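Ticket 846 – muted on Munero and can't appeal

Hiya, Poppy Bainbridge here (Gurnix in game). I got muted in trade chat in November for "spam" and the mute never came off, even though the message said 90 minutes. I've logged out and back in, tried the other world, and even made my brother log in from our house to check it wasn't the connection – he can talk fine!

What I've tried so far

1. Typed /appeal in the lobby. It says "no active punishment found", so the server reckons I'm not muted at all.
2. Messaged Hollis, the mod who did it. He was lovely about it and lifted it by hand, but I still get the red text whenever I type.
3. Left the Silevach guild and rejoined, in case it was a guild chat thing (it wasn't, and I lost my rank, so could someone give me that back please?).

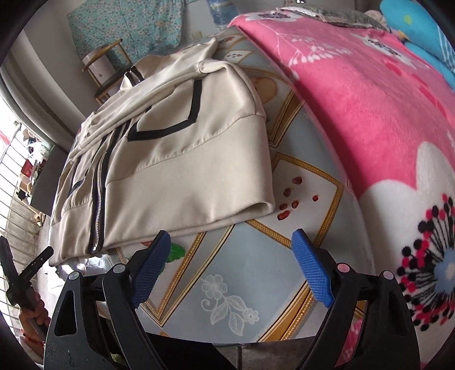 Reply from Roy, 8 pm

Hi Poppy, found it. You've got a second mute on your old username and it followed you over when you changed it. I've cleared both and asked Sandra to sort your guild rank. Give it a go and shout if it's still red.

Reply from Poppy

It works!! Thank you so much, rank's back too – you can close this one.

Status: closed

Recent tickets
Lost items after restart
Can't join the event world
Name change not showing in guild list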